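**Fenell Community Workshop: opening checklist, May 17, 2025**

- [x] Exits clear, both doors. Lovely and wide now that the Dresthorpe shelving is gone!
- [x] Extinguisher gauge in the green
- [x] First-aid box: burn gel restocked (hooray)
- [x] Bench outlets tested, all 15 trip as they should
- [ ] Outlet 7: faceplate cracked, still safe, new one on order
- [x] Eyewash flushed, great pressure since March
- [ ] Ladder tag out of date. Please don't climb it yet

Green motherboards in gray metal cases:

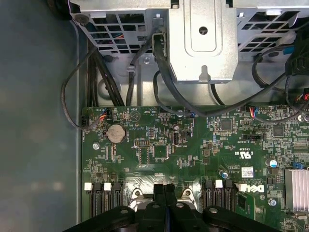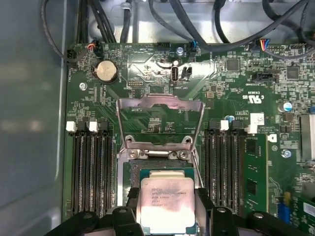 Asuka Ishida: the ladder tag is in the Ebihara drawer, I'll sign it tonight. Could we add the stair light to the list too? It flickers.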